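Skasten Large Kraft Storage Bag, pack of 2
Reviewed by Troels Þorgeirsson, Nov 17, 2018

I bought these to replace a plastic tub that had split down one side. I wanted something open at the top where small things could be dropped in and found again: sponges, rags, bits of packing, whatever is left on the bench at the end of the day. The Skasten bags come two to a pack, folded flat, with no instructions other than a drawing on the sleeve showing the top rolled down.

Setup takes a few minutes. You open the bag, push the bottom out square and fold the sides down on themselves until you have the height you want. The paper is stiff at first and fights you on the first fold. After that it creases wherever you press it. I went fairly low, 8 inches or so less than the full height, and the bag gave up its square shape and turned into more of a round bin. That suits me, as there are no corners for crumbs to collect in.

The weak points are the rim and the floor. The folded rim wants to open back up, and paper that has been creased a few times starts to go soft. Black tape over the edge fixes it. It does not look nice, but the tape keeps the fold down and gives you something firmer to grab. For the floor I would put in a flat piece of cardboard from the start. Without one the bottom sags when you slide the bag across a table. Expect the cardboard to wear too. The top layer tears into strips if tape is pulled off it, so stick it down once and leave it.

I would not use these for anything wet. A damp sponge left overnight marked the first bag, and the stain is permanent. Wring things out first. They are also no good for heavy tools. Ji-hoon Ryu has the felt bins from Väisänen, and those hold up much better under weight, but they cost a lot more and lint sticks to them.

For light items the paper works well. The low sides make it easy to reach in from any direction, and a sponge or a piece of red tissue shows up clearly against the brown. When a bag is worn out it can be replaced without much thought.

I will buy the same pack again when the second bag goes. Four stars, with one off for the rim. 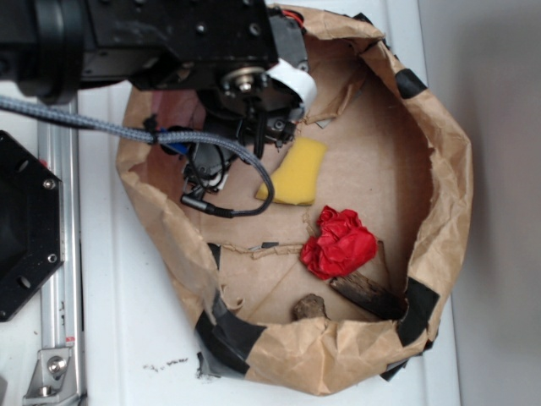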